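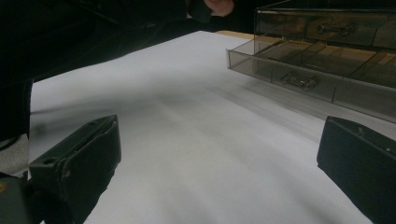 Slide 1. Good morning, and welcome to the Prekelstead craft room session. My subject today is small drawers, and what they do for a work table. Most of us start with jars or a shoebox, and that's fine until you need one button out of 1,159. The organizer on the slide is the see-through kind, in a smoky gray, with metal bar handles. The lower drawer is pulled partly open, which is how I leave mine when I'm working. White paper goes down on the table first. Small beads and pins show up well on it.

Slide 2. How to sort. Go by how often you use a thing, then by size. Daily items go in the lowest drawer you can reach sitting down. I tried sorting by color for 2 months and gave it up in January. Pause here and ask how people sort now.

Slide 3. Labels. Tinted fronts hide more than you expect - dark thread and dark buttons look the same through them. Put the label on the top edge of the drawer, so you read it when you look down.

Slide 4. The table exercise. Groups of six. Each group gets a mixed bag from the Pukulau box and a sheet of paper. Tip the bag out, make piles, then fill the drawers. Allow 2 rounds. Fold up the paper at the edges to pour the leftovers back - don't pick them up one by one.

Last slide. Handouts are by the door. Next session is on thread storage.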